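## 3. Setting up the Plilonus humidity logger

The box says "ready in seconds." It isn't. Set aside an evening, and don't trust any number the logger gives you before it has sat still overnight.

### 3.1 First start

1. Pull the plastic tab out of the battery door. If the screen stays blank, take the battery out and put it back.
2. Hold the side button until the dash on the screen stops blinking.
3. Set the clock by hand. The phone app claims to do this for you, but on two of our loggers it left the clock an hour off.
4. Set the logging period to 168 hours. The "smart" period drops readings it thinks are dull, and those are often the ones you want.
5. Press the button once to start. A small dot shows in the corner of the screen.

> **Note:** The memory is sold as holding 3000 readings. Heriberto Ponce filled one to the top and the oldest readings were simply written over, with no warning. Copy your data off early.

### 3.2 Where to put it

1. Pick an inside wall, away from vents, kettles and direct sun.
2. Stand the logger on furniture at chest height or a little lower. Floors read damp, and high shelves read dry.
3. Keep it out of closed drawers, unless the drawer is what you want to measure.
4. Leave a hand's width of open space on every side. A curtain pressed against the slots will hold moist air over the sensor.
5. Write the spot down. "Living room" is no use to anyone later on.

> **Caution:** Do not wipe the sensor slots with furniture polish, glass cleaner or anything scented. The reading will drift for days and the logger will not tell you.

### 3.3 Checking the first week

- A steady reading above 60 percent calls for a second logger before it calls for a dehumidifier. Sellers like to skip this step.
- One sharp peak is most likely somebody's shower.
- The smiley face on the screen has no stated meaning in the maker's leaflet. Ignore it.
- Old wear on wood tells you very little. Varnish chips from knocks as well as from damp, so don't blame the air for it without readings.
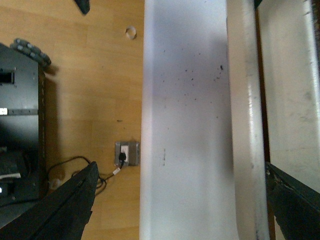
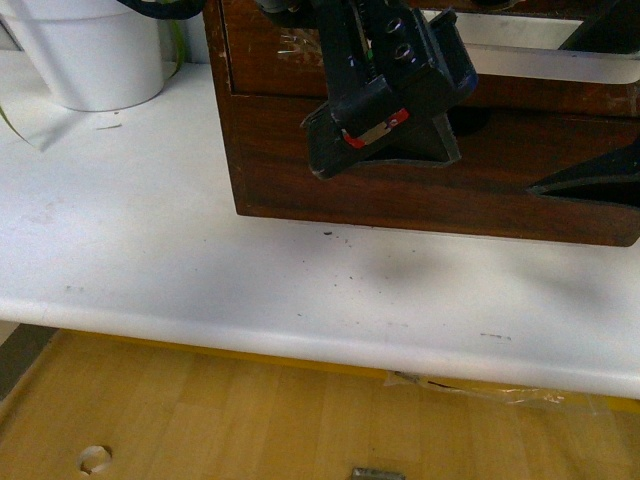
Chipped varnish along the front edge of a cabinet top: 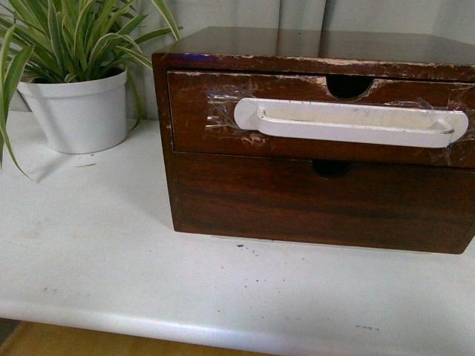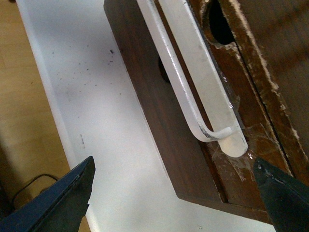
**Home Testing Team, Grakodbridge** | Section 3 kept by Farzana Mridha

### 3.4 Before you call us

Have the battery date and your copied readings at hand. Phone help is open Tuesday mornings; ask for Jovita Mendoza. We can't explain the app's "comfort score," and the maker hasn't answered our letter about it.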